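How to trace a relative's army service when all you have is a surname and a cap badge

Posted by Roya Amini, February

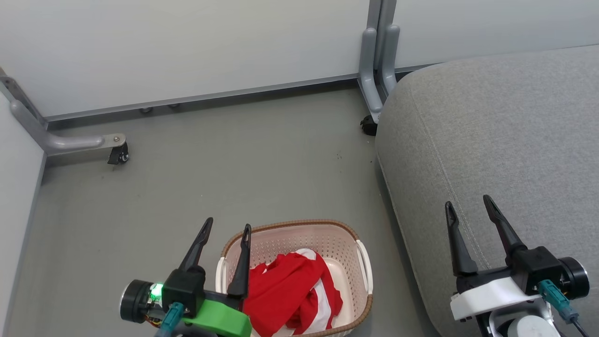 Red and white garment in a pink laundry basket.

Quick version, as I keep getting asked. Writing this up between shifts so excuse the typos.

1. Start at home. Ring the oldest person in the family before you pay for anything. Ask for full name, any middle names, where he was living when he joined up. Nicknames too. My great-uncle was "Jack" to everyone and Reginald on every form.

2. Find the service number. This is the thing you realy want. Look on the rim of any medals, the back of photos, inside the paybook, on envelopes sent home. Copy it exactly, letters and all. Numbers were reissued when men changed regiment in the first war so you might end up with two. Keep both.

3. Identify the badge. Photograph front and back in daylight, don't polish it first. Compare it with a proper badge book, most big libraries have one. Cleiton Toledo did ours from a blurry phone picture and got it down to two battalions. Careful though, men swapped badges and bought them, so a badge on its own proves nothing.

4. Medal cards and rolls. Search surname plus initial, then surname plus number. Try bad spellings. We had 137 results for ours, cut to nine once I put the regiment in. Write down every reference you open, even the dead ends. I didn't, and spent a whole Sunday looking at the same cards again.

5. Service record. Many first war ones were burnt in 1940, so don't be upset if it's missing. Pension papers sometimes survive when the main file hasn't. For later service you apply by post or online, you'll need date of birth and a death certificate if you're not next of kin. Expect to wait.

6. War diary. These are by battalion, not by man. Officers get named, privates hardly ever. Still worth it. Ours ran to 156 pages, mostly weather, working parties and football. Read the month before and the month after the date you care about.

7. Local papers. Wounded lists, letters from the front, weddings on leave. Search the street name as well as the surname.

8. Write it up. One sheet per man. Dates down the left, what happened in the middle, where you got it on the right. If its a guess put "guess".

Storage: acid free sleeves, pencil only, no sellotape ever. Scan letters at 600 dpi and keep a copy at someone else's house.

Will add a bit on naval records when I get chance.

Related
Reading a war grave headstone
What the abbreviations on a medal card mean
Home Guard records, where to look
Asking a regimental museum for help

Contact us | Copyright Cadau Family History Group | Back to top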